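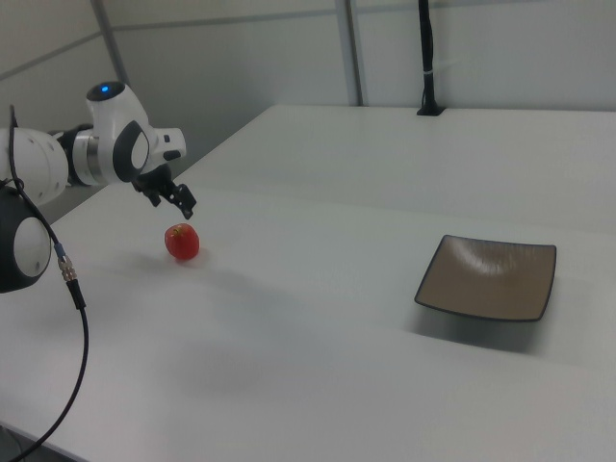 Chapter 6
Packaged Pick-and-Place Kits

A packaged kit is a set of parts sold under one order number: an arm, a gripper, one or more cameras, mounting hardware, and the software that ties them together. The buyer supplies the table and the objects to be moved. This chapter examines one such product, the Ovon bench kit from Tremerero, and compares its published terms with what a small shop needs.

6.1 The reference task

Kits are hard to compare from data sheets alone. Payload and reach describe the arm, while the buyer wants to know how often an object ends up where it should. We therefore use a single reference task throughout the chapter. One small round object and one shallow square plate are set apart on a white table. The arm must grasp the object, carry it across the gap, and release it over the plate.

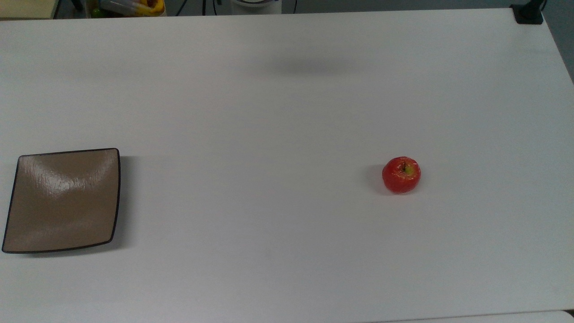

Figure 6.1 Reference task layout: red apple and empty square plate.

A glossy plate and a glossy fruit both reflect overhead light, and a vision system may read a bright reflection as an edge. Section 6.3 returns to this point.

6.2 Terms of supply

Tremerero offers the kit with 24 months of support. The Zistotham software license covers 1,000 hours of logged operation, after which it must be renewed. Spare finger pads are sold in packs of 25. Calibration on site is quoted separately by Herrera, the regional dealer, and is not part of the base price.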